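Re: [neso-list] Watching the shower from the Jirnton field

Hello all, and thank you for the kind welcome last month!

Someone wrote:
> Is it worth driving out to Jirnton with only binoculars?
> Mine are old and I have never seen a comet or much of
> anything through them.

Oh, please do come! I had nothing but a hand-me-down pair for 3 years and I still use them more than the telescope. From the Lemaire end of the field you get a lovely low horizon, and last March I found Orion's nebula before my tea had cooled — a little gray smudge, but my very own smudge.

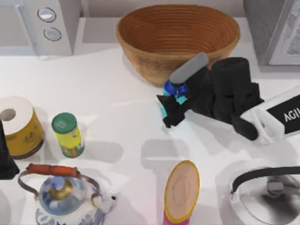 Countertop with wooden bowl and gripper

You asked about moonlight too (or maybe that was the other thread, forgive me). I'd wait until the moon is well down and then give your eyes a good long rest from the phone. I counted 23 meteors last time and my neighbor on the next blanket got 36, so clearly I need to blink less.

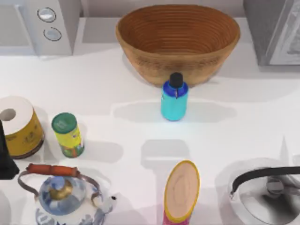

The Diten road is the easier way in, by the way, even if it adds a few miles. The field sits at 1,375 feet and it gets properly cold up there by midnight, so bring a hat and a second pair of socks. I'll be by the gate from nine, and you're welcome to share my blanket and star chart.

Clear skies,
your friend at the Lemaire end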